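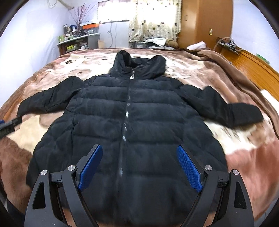 Jacket 2, front side up, collar away from the bed edge. Horizontal stitch lines across the torso, side seams near vertical.

March 30, 2019

Down rewash trial, continued. Purpose: find out how much of the loft loss in the older garments is body oil in the fill and how much is broken down clusters. Only the first can be fixed by washing.

Fill samples were drawn from an inside seam on each garment before washing. Opened four stitches, took a pinch with tweezers, closed with a ladder stitch in matching thread. Jacket 1 fill is gray and clings to itself. Jacket 2 fill is lighter but has a lot of fiber dust and short quill. Sample bags are in the left drawer with the Ninthorpe labels.

Loft method unchanged from last time. Conditioned fill goes in the Duvby cylinder, stirred with the dowel, light disk on top, read after one minute. The 1000 ml cylinder is too narrow for this and the down bridges against the wall, so those early readings are crossed out in the sheet and should not be used.

Wash: front loader, 30 C, delicate cycle, Falcão down soap at half the dose on the bottle. Full dose left foam in the door glass after the last rinse, and soap residue costs loft as surely as oil does. Added 2 extra rinses. Slow spin only. Lift the garment out with both arms under it. Wet down is heavy and the baffle stitching will tear if the whole thing hangs from the shoulders.

Squeeze test on the rinse water: gray on the first rinse, faint on the second, clear on the third. Jacket 1 was still slightly cloudy on the third and went back for one more.

Drying: tumble on low with clean tennis balls, stop every half hour, break up clumps by hand through the shell. Zippers closed before loading. Jacket 1 took over 6 half-hour rounds before the lower bands stopped feeling lumpy. The bands near the hem are always last. Checked by pinching each chamber against a lamp; wet clusters show as dark knots.

Smell check after overnight rest. Any sour note means the core is still damp and it goes back in the dryer. Jacket 1 passed. Jacket 2 had a trace at the left cuff, given another round, passed.

Observations so far:

Oil was the larger part of the problem in jacket 1. Clusters opened well after drying and no longer stick to the tweezers.

Jacket 2 recovered less. The dust and short quill are still there, as expected. Washing moves broken material around inside the chamber and does not remove it. Topping up two or three bands would help more than another wash.

Needle holes along the horizontal stitching leak a few filaments after tumbling. Push them back from the inside; pulling from outside brings the rest of the cluster along and widens the hole.

Open points. The Brolville lot of replacement down has not been washed by us and should be rinsed and read in the cylinder before any of it goes into a garment. The room was drier than usual in early March, so the before readings may be a little high — repeat one reference sample to check. Scale needs its feet leveled again.

Next: weigh both garments after a full day in the conditioning room, then redraw fill from the same seams.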